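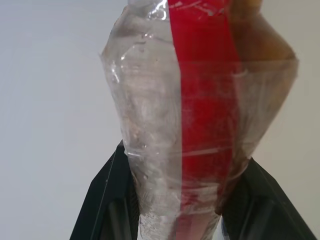 Figure 1. Wrist view during a grasp on a film-wrapped object with a red tape strip. Both fingers are in contact low on the body, under the wide shoulder.

Handout 2: Grasping clear and shiny objects
Robot Manipulation, Floston course
Notes by Nyokabi Odera

Read this before the lab. It covers the Kuditz method for choosing a grasp on transparent objects, the test we ran on it, and what you should take from the result.

1. The problem

Most grasp planners start from a depth image. A depth sensor works well on cardboard, cloth and painted wood. On clear plastic it often returns the distance to whatever is behind the object, or no value at all. Crinkled film adds a second difficulty: bright highlights move across the surface as the camera moves, so a feature found in one image may be gone in the next.

In Figure 1 the left edge of the wrap lets the pale wall show through, and a planner looking for an outline has little to work with there. The red strip is much easier to find, although its colour weakens lower down where it lies behind several layers. A simple colour threshold set on the bright part near the top would miss the pinkish part near the fingers. Keep this in mind for question 2 below.

2. The method

Kuditz does not try to repair the depth image. It uses the wrist camera alone and works in three stages.

Stage one looks for anything on the object that stays put between views: tape, labels, a cap, a tinted area. These are called anchors. Highlights are thrown out at this stage by comparing two views taken a short distance apart. A true anchor shifts by the amount the arm movement predicts, and a highlight usually does not.

Stage two estimates the object's main axis from the anchors. If there is only one anchor and it is long and thin, the axis is taken to run along it. This is a guess, and it fails on objects with tape wound round them sideways.

Stage three moves the open gripper along the axis, looking for a place where the body is narrow enough for the fingers. A shoulder or collar is useful, as it gives the object something to rest on if it starts to slip. The fingers then close at low force until both report contact.

3. The test

We used the Allarard set, which has 42 objects, all clear or partly clear. Each object was tried once with the depth planner and once with Kuditz, from the same starting pose. A grasp counted if the object was lifted and held.

The depth planner succeeded on 23 objects. Kuditz did better on anything with tape or a label and worse on plain, unmarked tumblers, where stage one found no anchors and the arm stopped without trying. We count a stop as a failure, but in a factory it may be the safer outcome – the object is still where it was.

One caution. With a single try per object, small differences between the two planners mean very little. The longer run planned for May will repeat each object from several poses.

4. Wrapped objects

Loose film causes its own trouble. The fingers touch the film before they touch the body, and contact may be reported too early. Fagundes fingers have a soft contact threshold that can be raised in the settings file. Raise it in small steps and check the object for crushing each time.

Layers of film can also slide over each other. A grasp that looks good from the wrist may still rotate when the arm lifts, so always log the lift as well as the close.

5. Questions to prepare

1. Why does stage one need two views, and what happens if they are too close together?
2. How would you find the full length of a coloured strip that fades behind layers of film?
3. Suggest an object on which the stage two guess gives an axis at right angles to the true one.

Bring written answers to the lab. Half a page is enough.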